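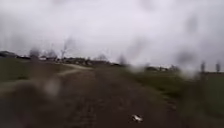 I've walked the Stetgate track most mornings for two winters now, and I still come home with mud up to my knees (my own fault, I will wear the short boots). In October it's at its worst, all ruts and puddles, and I love it!

Eugénie Rey, who got me into litter picking, swears by a bread bag over each glove. She picked up 279 bits last season – wrappers, bottle tops, one very sad slipper – and kept a tally on her fridge. I managed 39, but then I do stop a lot to look at the trees, and I'm usually back for toast by half past eight.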